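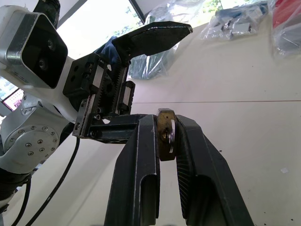 Small brass padlock between two gripper fingers

Lists > Cundbridge Film Society > Programming > Archive

Subject: Re: Subtitles and running time for Brornilport
2019-12-01
3 min read

Replying to the questions from last night so everyone has the same information.

> I see Brornilport is down for the spring season at 127 minutes, but the
> catalog I have at home says it is much shorter. Which version are we
> getting? Also, the last time it played anywhere near here the subtitles
> were white on white for most of the harbor section and I missed half of
> what the mother was saying. Is that fixed? And can we please have an
> intermission.

The version we have booked is the long one, 127 minutes, from Seixas. The shorter cut your catalog lists was made for television and leaves out most of the second winter, including the trial. Seixas still rents both. The fee is the same either way, and I don't see much of a case for the short one. It fades out on the ferry and you never learn that the younger brother went back.

The subtitles have been redone. I watched the new file at home all the way through, and the lettering now has a thin dark outline. The harbor section is readable. There are still a couple of places where two people talk at once and only one of them gets translated, but that was true of the old print too. The songs are not translated at all. Someone on this list offered to type up the words for a handout, and if that offer still stands, I would take it.

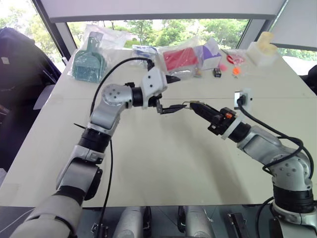

Two robot arms meeting over a white table

On the intermission: I would rather not. The film has no natural break. The obvious place would be after the funeral, but the next shot picks up the same piece of music, and stopping there would spoil it. If most people want one I'll go along, so reply to the list and say so.

> Are we still at Brurnwood or has that fallen through?

Still at Brurnwood. They have confirmed the large room for all 7 dates. The screen is a little narrow for this film, so there will be black bars top and bottom. I sat in the back row in June for the documentary and had no trouble reading the titles from there, and these are slightly larger.

We sold 33 season passes last year and need nearly the same again to cover the rentals. Three of the titles cost more than we planned for. Brornilport is not one of them.

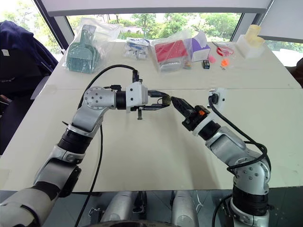
Cundbridge Film Society – Programming Group

Still open on the schedule:

- The short before Brornilport. I have a link to a nine-minute one about a lighthouse keeper and will send it to anyone who asks. It has no dialogue.
- Program notes. I can write the one for this film but not for the two comedies, which I haven't seen.
- The order of the last two evenings. At present we go from a war picture to another war picture, and I'd like to move one of them up.

Please answer on the list and trim the quoted text when you do – the digest version gets very long otherwise.

This archive uses cookies to remember your reading preferences. Accept / Settings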